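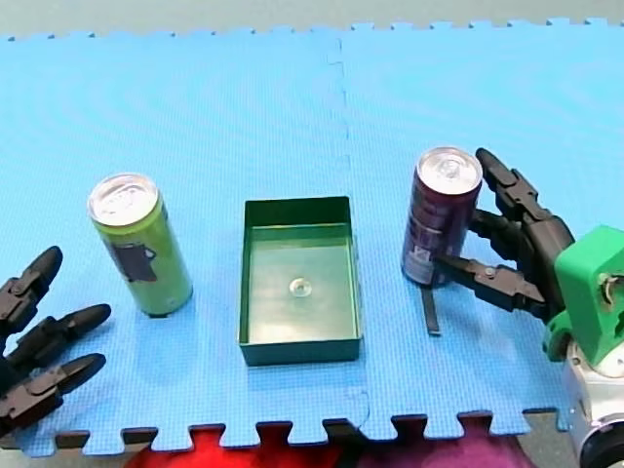 그림 7-4. 파지 시험 배치. 오른손은 보라색 캔을 파지하고 있고, 왼손은 초록색 캔 쪽으로 손가락을 펴고 있다.

7.4 파지 유지 고장(해제 불능) 처리

이 절은 Telalero 핸드가 물체를 쥔 상태에서 해제 명령에 응답하지 않는 고장의 확인, 안전한 물체 회수, 원인 점검 및 복귀 절차를 다룬다. 양팔 구성의 좌우 핸드에 모두 적용된다. 암 자체의 서보 고장은 암 설명서를 따른다.

작업자는 Movau 제어 프로그램의 수동 모드 조작에 익숙해야 한다. 자동 모드만 교육받은 인원은 7.4.2항까지만 수행하고, 이후 작업은 정비 담당자에게 인계한다.

경고
손가락 사이에 손을 넣어 물체를 빼내지 마십시오. 통신이 끊긴 핸드도 구동 전원이 살아 있는 동안에는 마지막 파지력을 유지하며, 통신이 복구되는 순간 대기 중이던 명령을 실행할 수 있습니다.

경고
한쪽 핸드에 고장이 표시되어도 반대쪽 암은 자동으로 정지하지 않습니다. 반드시 양팔을 모두 정지시킨 뒤 작업 영역에 접근하십시오.

주의
얇은 벽의 음료 캔은 파지력이 높아지면 찌그러지거나 터질 수 있습니다. 내용물이 든 캔으로 시험하는 경우 보안경을 착용하고, 핸드 손목부의 나사 구멍과 커넥터에 액체가 들어가지 않도록 하십시오.

7.4.1 증상

다음 중 하나라도 해당하면 파지 유지 고장으로 간주한다.

- 해제 명령을 보낸 뒤 500 ms가 지나도 손가락 위치값이 변하지 않는다.
- 상태 창의 핸드 항목이 HOLD에서 바뀌지 않고, 명령 대기열에 RELEASE가 남아 있다.
- 손가락 일부만 펴지고 엄지가 물체 앞쪽을 가로지른 자세로 남는다.
- 고장 코드 H2 또는 H7이 기록된다.

H2는 핸드와 제어기 사이의 통신 시간 초과를, H7은 엄지 구동부의 전류 제한 초과를 뜻한다. 두 코드가 함께 기록되었을 때는 H7을 먼저 처리한다. H7이 남아 있으면 통신을 복구해도 엄지가 움직이지 않는다.

참고: 코드 없이 동작만 느려지는 경우는 고장이 아니라 속도 제한 설정일 수 있다. Movau의 '핸드 > 한계값' 화면에서 해제 속도를 먼저 확인한다.

7.4.2 즉시 조치

1. 조작반의 일시 정지 버튼을 누르고 양팔이 멈추었는지 눈으로 확인한다.
2. 비상 정지 버튼은 사람이나 장비에 위험이 있을 때만 사용한다. 비상 정지를 누르면 암의 브레이크가 체결되고 핸드 구동 전원도 함께 차단되므로 쥐고 있던 물체가 떨어질 수 있다.
3. Movau에서 운전 모드를 '수동'으로 바꾼다. 모드 표시등이 바뀌지 않으면 작업 영역에 들어가지 말고 7.4.3항의 4단계 아래 참고를 따른다.
4. 명령 대기열을 비운다. '대기열 > 모두 삭제'를 선택하고 RELEASE 항목이 사라졌는지 확인한다.
5. 고장 기록을 저장한다. 제어기를 재시동하면 핸드 측 전류 기록이 지워지므로 이 단계를 건너뛰지 않는다.
6. 조작반에 '정비 중' 표찰을 건다.

7.4.3 파지 중인 물체의 회수

물체의 바닥이 매트에 닿아 있는지에 따라 순서가 달라진다. 확실하지 않으면 닿아 있지 않은 것으로 보고 1단계부터 수행한다.

1. 수동 모드에서 암을 저속으로 내려 물체 바닥을 매트에 닿게 한다. 이때 관절 이동을 쓰지 말고 수직 방향 직선 이동만 사용한다.
2. 물체가 매트에 눌리기 시작하면 하강을 멈춘다. 폼 매트는 쉽게 눌리므로 힘 센서 값만 보지 말고 캔의 기울기를 함께 살핀다.
3. 반대쪽 핸드가 가까이 있으면 수동 모드로 바깥쪽으로 물린다. 두 핸드를 동시에 움직이지 않는다.
4. '핸드 > 수동 해제'를 길게 누른다. 손가락이 모두 펴지면 버튼에서 손을 떼고 5단계로 간다.

참고: 수동 해제가 듣지 않거나 모드 전환이 되지 않으면 핸드 구동 전원을 차단한다. 제어함 전면의 HAND PWR 스위치를 끄고, 표시등이 꺼진 뒤에도 2분간 기다린다. 그다음 정비 담당자가 손목부 측면의 기계식 해제 나사를 풀어 손가락을 느슨하게 한다. 해제 나사의 위치는 하우징 종류에 따라 다르며, 하우징 조립 나사와 혼동하지 않는다.

5. 암을 물체에서 수평 방향으로 후퇴시킨다. 손가락 끝이 캔 테두리나 당김 고리에 걸리지 않는지 확인한다.
6. 암이 완전히 정지한 뒤 물체를 치운다.
7. 회수한 캔의 옆면을 확인한다. 눌린 자국이 있는 캔은 파지 시험에 다시 사용하지 않는다.

주의
기계식 해제 후에는 손가락의 영점이 맞지 않습니다. 7.4.5항의 영점 조정을 마치기 전에 자동 모드로 전환하지 마십시오.

7.4.4 원인 점검

코드별로 아래 순서대로 점검한다. 한 항목에서 이상을 찾았더라도 나머지 항목까지 모두 확인하고 기록한다.

H2가 기록된 경우

1. 핸드 구동 전원과 제어기 전원을 모두 끈다.
2. 손목부 커넥터의 체결 상태를 확인한다. 잠금 고리가 끝까지 돌아가 있어야 한다.
3. 암을 따라 내려오는 케이블에 눌림, 꺾임, 피복 손상이 있는지 살핀다. 손목을 한계각까지 돌렸을 때 팽팽해지는 케이블은 여유 길이를 다시 잡는다.
4. 케이블이 매트 위나 물체 아래로 지나가지 않게 정리한다.
5. 좌우 핸드의 통신 주소가 서로 다른지 확인한다. 핸드를 교체한 직후의 H2는 주소 중복이 원인인 경우가 많다.
6. 제어기만 먼저 켜고, 통신 시험 화면에서 손실률을 확인한다. 손실이 있으면 케이블을 교체하고 시험을 반복한다.

H7이 기록된 경우

1. 핸드 구동 전원을 끄고 표시등이 꺼졌는지 확인한다.
2. 엄지 관절을 손으로 천천히 움직여 걸리는 지점이 있는지 확인한다. 기계식 해제 나사가 풀린 상태에서만 수행한다.
3. 관절 사이에 매트 부스러기나 라벨 조각이 끼어 있으면 마른 붓으로 제거한다. 압축 공기를 쓰지 않는다.
4. 손목부 하우징의 균열과 나사 풀림을 점검한다. 출력물 하우징은 금속제보다 나사산이 쉽게 상하므로 규정 토크를 넘겨 조이지 않는다.
5. 파지 설정의 목표 힘을 확인한다. 시험 물체가 바뀌었는데 이전 물체의 설정값이 그대로 남아 있으면 새 설정을 불러온다.
6. 파지 위치를 확인한다. 엄지가 캔의 아래쪽을 비스듬히 누르면 캔이 기울면서 엄지 전류가 오를 수 있다. 필요하면 접근 높이를 다시 교시한다.

참고: Cárdenas 시험대에서 기록된 H7 사례는 매트 이음부에 캔을 놓은 뒤 발생하였다. 캔이 이음부에 걸쳐 기울어진 채 파지되었고, 해제할 때 엄지가 캔 옆면에 걸려 전류 제한을 넘었다. 이후 이 시험대에서는 물체의 기준 위치를 이음부에서 떨어뜨려 지정하고 있다.

7.4.5 영점 조정 및 복귀

1. 작업 영역에서 캔, 트레이, 공구를 모두 치운다.
2. 기계식 해제 나사를 풀었다면 원래 위치까지 다시 조인다.
3. 핸드 구동 전원을 켜고 상태가 READY로 바뀔 때까지 기다린다.
4. '핸드 > 영점 조정'을 실행한다. 조정하는 동안 손가락이 끝까지 펴졌다가 접히므로 손을 가까이 두지 않는다.
5. 조정 결과가 '정상'이면 고장 기록을 해제한다. '재시도'가 표시되면 4단계를 한 번만 반복하고, 다시 실패하면 핸드를 사용 중지한다.
6. 빈 손 상태에서 파지와 해제를 번갈아 실행하여 응답 시간을 확인한다. 모든 해제 동작이 500 ms 안에 시작되어야 한다.
7. 빈 캔을 매트에 세우고 저속으로 파지 시험을 한다. 한쪽 핸드의 시험이 끝난 뒤 반대쪽을 시험한다.
8. 두 핸드가 모두 통과하면 물체를 기준 위치에 다시 놓고 운전 모드를 '자동'으로 전환한다.
9. '정비 중' 표찰을 제거하고 정비 기록에 코드, 교체 부품, 영점 조정 결과를 적는다.

주의
영점 조정이 실패한 핸드를 한계값 변경으로 우회하여 사용하지 마십시오. 전류 제한을 높이면 H7이 표시되지 않은 채 엄지 감속기가 손상될 수 있습니다.

7.4.6 재발 시 보고

복귀 후 같은 교대 시간 안에 같은 코드가 다시 기록되면 해당 핸드의 사용을 중지하고 손목부에서 분리한다. 분리한 핸드는 손가락을 편 상태로 보관함에 넣는다. 반대쪽 핸드만으로 운전을 계속하려면 Movau에서 단일 팔 구성으로 바꾸어야 한다.

Tokden 기술 지원에 다음 자료를 보낸다.

- 7.4.2항에서 저장한 고장 기록 파일
- 핸드 일련번호와 펌웨어 버전
- 고장 당시의 파지 설정 파일
- 시험 물체의 종류와 내용물 유무
- 물체, 핸드, 매트 이음부의 위치를 알 수 있는 사진

접수 담당: Abundio Palacios, Tokden 기술 지원. 금요일 오후에 접수된 건은 다음 근무일에 처리한다. 회신을 받기 전에는 핸드를 분해하지 않는다.

관련 항목: 4절 비상 정지 회로, 7.2 통신 주소 설정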